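Threads > Food and home > Nermin Ersoy
Latest Replies Media Saved

Nermin Ersoy
March 2024

1/ I have been learning to keep a small kitchen in a new country for 4 years now, and my biggest teacher was the rent. When your kitchen has two shelves, you must decide which oil, which flour and which salt can live with you.

2/ In my mother's house the oil came in a big metal can and we filled a jug from it. When I moved to Anisbridge I bought the same size, very proud. By October it tasted like old crayons. One person does not eat that much oil.

3/ So I asked Remedios Escobar, who has the grocery below my apartment. She told me light, air and heat are the three enemies, and my can was standing next to the stove. She moved it with her own hands the first time she visited.
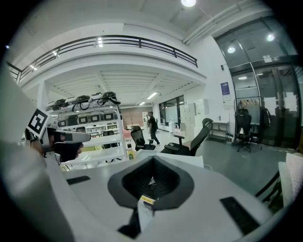

4/ Since then I buy only small bottles. Yes, it is more expensive for the same amount. But I was throwing away almost half of the big can, so I don't believe I am losing money.

5/ I write the opening date on the lid with a marker. My rule is 2 months, then the rest goes into bread or soap. Marites Belmonte says I am too strict and that hers is fine after four. Her kitchen faces north – maybe this is the difference.

6/ How I taste: a teaspoon in a small cup, one hand under it, the other hand on top, wait a minute, then smell. Fresh oil smells green to me, like cut grass or tomato leaves. Old oil smells like nuts which stayed too long in the bag.

7/ Please do not be afraid when it burns a little in the throat. I thought my first good bottle was spoiled and I nearly returned it! Remedios laughed at me for a week.

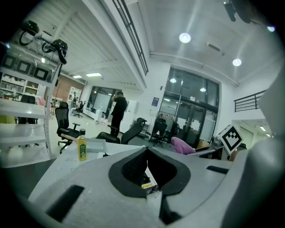 Olive oil, small bottle with a green label.

8/ For frying onions I use a cheaper one, and I am not ashamed. The good one is for beans, for eggs, for toast with salt. Heating it for a long time takes away most of the smell I paid for.

9/ Some people asked about the fridge. You can do it, the oil becomes cloudy and thick, and on the table it gets clear again. I find it annoying in the morning, so mine stays in the cupboard farthest from the oven.

10/ Urs Riedl wrote to me that he keeps his in dark glass from the Kettunen shop. Good idea if you already have such glass. Wash it and dry it completely before you fill it again, old drops in the bottom will spoil the new oil.

11/ Next I want to write about vinegar, where I made even more mistakes. If you have a question about beans, ask Baltasar Casado first – he cooks them better than me.

Contact | © Nermin Ersoy | Back to top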